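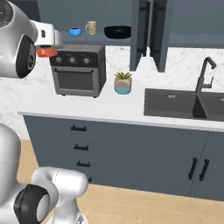 Kitchen sim, cabinet doors open, arm over by the toaster oven.

September, lab notebook, open day at Ristden

Back from Ristden with sore feet and four pages of scribble, so I'm typing this up before my handwriting stops making sense to me. Short version for anyone in the group who skipped it: go next year! The hall was mostly what you'd expect (free pens, a long line for the coffee cart), but the simulation room at the back was worth the drive by itself, and I spent most of my visit in there.

The team calls the project Vondero. It's a household kitchen set up in simulation, with an arm working in it, and they had it running live on the big wall screen all day. You could walk up, ask for a task, and they would load it while you stood there. I love that format. You learn a lot more from watching someone reset a task three times than from a polished reel.

What I liked right away was how much like a real kitchen it felt. Marble behind the counter, slate-blue cabinets top and bottom, a double sink with a tall black faucet, and a little succulent on the counter next to the toaster oven. The bowls and the mug on the open shelf are a nice test too, with the blue bowl and the mug close to the arm and the wide black bowl farther along. We've been running our own reaching tests on bare gray blocks for two years and I came away a bit jealous.

Numbers I wrote down from the talk:

1,336 kitchen variants in the current set (layouts, finishes, what's on the shelves)
141 object models, with more coming
109 tasks that have a written start state and a written pass condition

The last one got me excited. Our own tasks mostly live in people's heads, and we argue afterward over what counted as done. Theirs are one short paragraph each. Somebody asked whether "put the bowl away" passes if the bowl ends up upside down, and the presenter scrolled straight to the line that covers it. (It fails.)

The open cabinet doors started a good discussion. The presenter said a swinging door is one of the harder things for their planner, as the free space changes every time the door moves, and they had tried both keeping the doors fixed and letting them swing. They now let them swing. It slows each episode down but the learned motions carry over better to their test bench. I asked how much better and got a friendly "ask us in the spring."

They can switch the wall screen between a room view and a close view from down by the gripper, and they flipped back and forth whenever someone asked. The close view was my favorite part of the day. From there the big orange pot, or bucket, or whatever we decide to call it, fills up most of the picture, with the handle right down in the gripper. The toaster oven goes half out of sight behind it, and so does a small cream can or jar on the shelf at the back. For planning that's a real headache – the thing you're carrying hides the place you want to carry it to. I'd read about this plenty of times, but seeing it at wall size made it click. 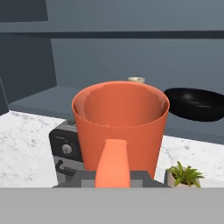 Talking to the Sengar people

Sengar had the table next door and they build the physics side that Vondero sits on. Very generous with their time. I asked about contact on thin handles, which is where our own setup gives us grief (things creep out of the grip over a long move). Their advice was to look at the time step before touching friction, and to log grip force through the whole move, including the boring middle part. I've been doing it in the opposite order, so that's the first change on my list.

They also gave me a login for Brornis, the viewer they use for replaying episodes. Playback is smooth and you can scrub with the arrow keys. Login is in the shared folder.

To try on our side

Write pass conditions for our existing shelf tasks. One paragraph each, no more.
Halve the time step on the handle grasp and rerun with friction left alone.
Add a close view to our replays and keep it in sync with the room view.
Put some clutter behind the target. A bowl or a mug would be enough to start.
Ask Sengar whether Brornis reads our old log format. If it doesn't, I'm happy to write the converter.

If anyone wants the handouts, they're on the bench by the window under my jacket.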